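Relatório de andamento — Projeto Okent
Áudio espacial por software em celulares Android de entrada e intermediários
Destinatário: Fundo Rimard, carteira de tecnologia de consumo
Data: 1 de setembro de 2020

1. Situação geral

O projeto está dentro do orçamento e atrasado em relação ao cronograma. A versão do equalizador Okent que prometemos para este trimestre existe, instala e funciona na maior parte dos aparelhos testados, mas não temos hoje base para afirmar que ela melhora a escuta como a proposta original dizia. Preferimos registrar isso agora a repetir no próximo relatório a frase "resultados promissores", que usamos duas vezes e que não significava grande coisa.

2. Testes de compatibilidade

Instalamos o aplicativo em 103 modelos de celular, com versões do Android da 7 à 10. Em boa parte deles o processamento entra em conflito com o efeito de som que já vem do fabricante. O usuário liga os dois, ouve mais grave e mais volume e conclui que o som ficou melhor. Nós mesmos caímos nessa nos primeiros ensaios internos. Quando igualamos o volume entre as amostras, a preferência pelo nosso modo espacial quase desapareceu nos fones com fio mais simples e se manteve, menor do que esperávamos, nos fones fechados.

Nos aparelhos com um só alto-falante o modo espacial não faz sentido. A proposta de 2019 previa suporte a eles e pedimos que essa meta seja retirada. Manter a opção no menu só para constar na lista de recursos seria enganar quem compra.

3. Consumo de bateria

Os números que recebemos da Haddad, contratada para as medições, são melhores do que os nossos, e desconfiamos deles. As medições foram feitas com a tela apagada e sem rede móvel, situação que pouca gente reproduz no ônibus. Pedimos que fossem refeitas com streaming ligado. Até lá, a estimativa de consumo não deve aparecer em nenhum material de divulgação, nem com asterisco.

4. Testes com usuários

Tivemos cerca de 2000 instalações da versão aberta e 364 questionários respondidos. A taxa de resposta é baixa e quem responde costuma ser quem já gosta de mexer em equalizador. A nota média foi alta, e damos pouco peso a ela. Os comentários escritos foram mais úteis: queixas de atraso entre imagem e som em vídeo, de vozes distantes em podcasts e de configurações que somem depois de reiniciar o aparelho. O terceiro problema foi corrigido. O segundo tem solução parcial, um perfil de voz que desliga a reverberação. O primeiro continua aberto nos fones Bluetooth e não vemos como resolvê-lo só com software.

5. Parceria com a Flakent

A Flakent ofereceu incluir o Okent de fábrica em uma linha de aparelhos, com um selo de "som de cinema" na caixa. O pré-carregamento nos interessa. Já o selo nos parece um erro: o aplicativo simula espaço a partir de uma faixa estéreo comum, e quem lê "cinema" espera canais que não estão lá. Respondemos pedindo outra redação e ainda não tivemos retorno. A receita prevista nesse acordo foi excluída da projeção em anexo até haver contrato assinado.

6. Próximos passos

Até novembro pretendemos concluir o teste cego com volume igualado, refazer as medições de bateria e decidir se o modo espacial vem ligado ou desligado por padrão. A nossa inclinação, hoje, é desligado. Se o teste cego não mostrar diferença nos fones baratos, que são os da maioria do público previsto, proporemos reduzir o escopo a um equalizador com perfis por modelo de fone e devolver a parcela destinada ao módulo espacial.

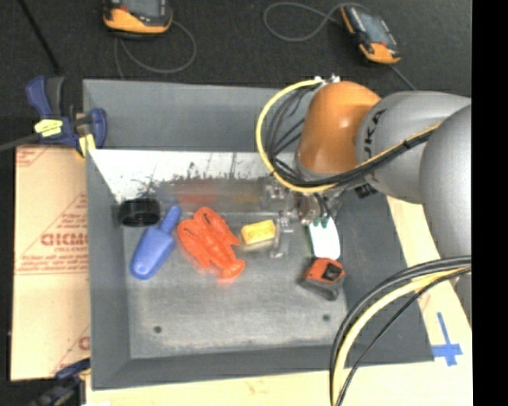
A parcela seguinte, portanto, pode esperar o resultado do teste cego. Não pedimos antecipação, e o saldo atual cobre a equipe e os aparelhos de ensaio até lá.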